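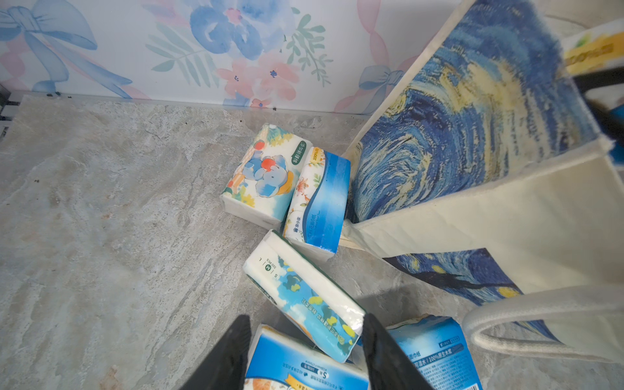 ## Cold oatmeal cups for the lunch bag

August 29, 2022

School started this morning, so the lunch bag is back on the counter. Last January I switched from sandwiches to oatmeal cups two days a week, and I have now made 151 of them. The recipe has settled enough to write down.

Per cup:

- 1/2 cup rolled oats (not instant, which turns to paste by 11 a.m.)
- 1/2 cup milk
- 2 tablespoons plain yogurt
- 1 teaspoon chia seeds
- pinch of salt
- 1/4 cup frozen blueberries

Stir everything except the berries. Let it stand 10 minutes and stir again, or the chia clumps at the bottom. Berries go on top, still frozen. Lid on, fridge overnight.

I use the small Fesero cups with the screw lid. The Clirum ones hold the same amount, but the snap lid opened on me twice in a packed bag. Fill to a finger's width below the rim. The oats swell.

Pack the cup upright against an ice pack. I tried it with peanut butter stirred in, and it got too stiff to eat with the short spoon. Peanut butter works better as a layer under the berries. Sliced banana goes brown and slimy, so I send it whole.

Cups keep 2 days in the fridge at our house. On the third day the texture is poor and I eat them myself.

Next I want to test a version with grated apple and cinnamon. The apple will probably need less milk.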